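**Skundonian home cooking comes to Pirbridge: new night market season opens in September**

PIRBRIDGE – The Tuhumury Food Hall is pleased to announce its first season of Skundonian cooking, which will open to the public in September in the covered lane behind the Pirbridge ferry stop. The season brings together family cooks from the Skundonian community of Pirbridge and from the neighbouring town of Cloltstead, and it will offer dishes that until now were mostly eaten at home, at weddings and at the harvest lunch.

Many visitors know Skundonian food only from the takeaway counter, where the menu is usually short: grilled skewers, fried dumplings, one yellow soup. These are good dishes and they will be sold at the market also. But the cooking of Skundonia is much wider. The coast eats smoked fish with sour plum. The hill villages cook with barley, buttermilk and dried mushrooms, and they make a dark bread that is baked overnight in the leftover heat of the oven. In the river towns the people put tamarind in almost everything, including the breakfast.

**What will be on the menu**

The opening menu was decided after a long tasting period, and it will change when the vegetables change. Guests can expect the following dishes in the first weeks:

- **Morra** – a slow stew of goat neck, white beans and orange peel, served with flatbread for tearing
- **Pelish** – small parcels of silverbeet filled with rice, currants and dill, eaten cold
- **River eggs** – poached eggs in tamarind and tomato broth, with plenty of coriander
- **Smoked mullet on barley** – with sour plum relish and a spoon of thick yoghurt
- **Tassu** – a flat pancake of chickpea flour, cooked on an iron plate, with fried onion or with honey
- **Walnut and quince slice** – the most requested sweet of the tasting period

There will be many choices for vegetarians, and the pelish and the onion tassu contain no animal product. Guests with a nut allergy should speak to the stallholder before ordering, as walnuts are used in several sauces where one does not expect them. Every stall will display a card with the ingredients in English and in Skundonian.

The level of chilli is mild to medium. Skundonian families normally put the chilli paste on the table and each person takes what he or she likes, and the market will keep this custom. The paste is stronger than it looks, so we recommend to begin with a little.

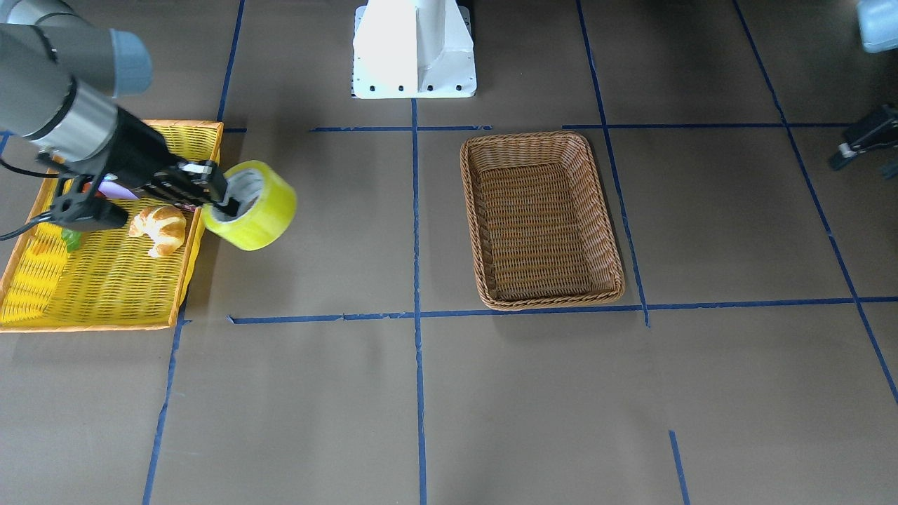
Tassu is likely to be the dish that draws the longest queue, and for this reason it will have its own stall at the ferry end of the lane. The batter is made from chickpea flour, water, salt and a little turmeric, and it must rest for two hours before it touches the plate. When it is rested properly the pancake comes out crisp at the border and soft in the middle. With turmeric it takes a strong colour, nearly as bright a yellow as the woven plastic basket in the photograph, and the honey version looks darker again after it is folded. Children usually prefer the honey. The onion version goes better with the cold mint drink, which is poured from the next stall.

**Cooking at the table**

On selected evenings the food hall will also hold short cooking classes in the upstairs kitchen. Each class teaches two dishes, one savoury and one sweet, and participants eat what they have cooked at the end. No experience is necessary. The first classes will cover pelish, which is a good dish for beginners because the folding is easy to correct, and the walnut and quince slice. A later class will be dedicated to the overnight bread, and the participants of this class will take their dough home to finish it in their own oven.

Aprons, knives and boards are provided. Please wear closed shoes. Long hair should be tied back.

**From local farms**

The market works as much as possible with growers near Pirbridge and Cloltstead. The silverbeet, onions, dill and coriander come from market gardens on the Cloltstead road, and the honey is from hives on the same road. The goat meat is supplied by a family butcher in Pirbridge. Some ingredients cannot be grown in our climate, or not in good flavour – tamarind, sour plum and the small black cumin of the hills – and these are imported dry or as paste. Shoppers who want to cook at home can buy them in small bags at the pantry counter, together with chickpea flour and the chilli paste.

"In a Skundonian house the guest is asked first if he is hungry, and only after this he is asked how he is," said a spokesperson for the Tuhumury Food Hall. "We would like that people feel the same when they walk into the lane. They can come for one pancake, or they can stay until we wash the pots."

**Opening month offer**

To celebrate the new season, the first 500 visitors in September will receive a free cup of mint drink with any main dish. The offer is one cup per person and it cannot be combined with the class ticket.

**Information for visitors**

The market opens at 5 pm on trading evenings and the last orders are taken at 9 pm. The lane is covered and has heaters, so it trades also in the rain. Entry is free. Most stalls accept card and cash. The ground is level from the ferry stop to the last stall, and accessible toilets are located beside the pantry counter. Dogs on a lead are welcome in the lane but not inside the food hall.

Places in the cooking classes are limited and must be booked in advance at the pantry counter. Trading evenings, the menu of the week and the class program are displayed at the entrance of the hall.

**About the Tuhumury Food Hall**

The Tuhumury Food Hall is an independent market hall in the centre of Pirbridge. It is home to permanent stalls for bread, cheese, fish and spices, and it hosts seasonal food markets in the adjoining lane.

Media who wish to attend a tasting or to request recipes for publication are kindly invited to contact the food hall office.

– ENDS –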